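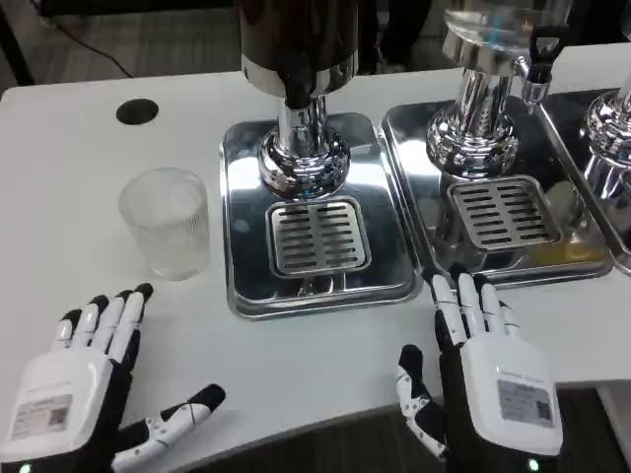

How long can the brine for the pickled carrots be kept before it has to be made fresh?
Two weeks in the cold store with the lid on, and it goes out sooner if the pH creeps up past the mark on the sheet.

Saturday, test kitchen notebook, Cledstead

Started 7.15. Batch 346 is carrots, cut as batons, same supplier as last time (Gallegos). Itzel trimmed, I did the brine. Water, white vinegar, salt, sugar, mustard seed, bay. Left the dill out this time. Marisol thought the last lot tasted mostly of dill and I agree with her.

Brine came to the boil at 7.50. Took it off and let it stand before pouring. Last month we poured straight from the boil and the batons went soft at the thin end, so I want to see whether a short rest makes a difference. Jars were still warm from the oven.

Packed 40 jars. Two had chips on the rim and went in the glass bin. Swapped them for spares from the top shelf, which is now low. Please reorder, same size, the ones with the wider neck. The narrow ones are cheaper but you can't get the tongs in.

pH meter: calibrated with both buffers before starting. It was slow to settle on the second one. I rinsed the probe and tried again and it came right. The storage solution had nearly dried up in the cap. Whoever uses it next, top the cap up before putting it back in the drawer. Crescencio says the probe is due for replacement anyway.

Old brine from batch 345 was tested first. It had gone a bit cloudy but smelled fine. I threw it out all the same as it was over the two weeks. Abundio asked whether we could strain it and bring it back to the boil for onions. We tried that in the spring and the onions came out grey, and the salt is anyone's guess by then. My answer is still the same but I've written his question down so we can talk about it when Nayeli is back.

Lids: the Balora lids went on more easily than the old ones. One didn't pull down on cooling. That jar is in the fridge with a strip of tape on it, for eating, not for the shelf test.

Salt. We have two open bags and one is the fine sort with the anti-caking stuff in it. It makes the brine cloudy, and I suspect that is what happened to 345. I have put it by the sink for scrubbing boards. Use the coarse one for brine, and weigh it, because the scoop was made for the fine salt and gives you far too little of the coarse.

Plosia trial order: they want 3,000 jars if the samples are liked. We can't do that here with one pan. Marisol is going to ask about hiring the larger kettle and for how many days. I'd rather not give them a date until the shelf test is done.

Tasting at 2 from jars of 344. Crunch good. Marisol wanted more sugar, Itzel wanted less. I'd leave it. The mustard seed has softened nicely and no longer tastes raw. Bay is hard to find at all, could double it.

To do:
Label 346 and move it to the back of the store
Storage solution for the meter
Spare jars, wide neck
Try one small lot with the carrots salted overnight first

Finished 4.30. Floor mopped. The extractor fan is rattling again on the low setting, high is fine.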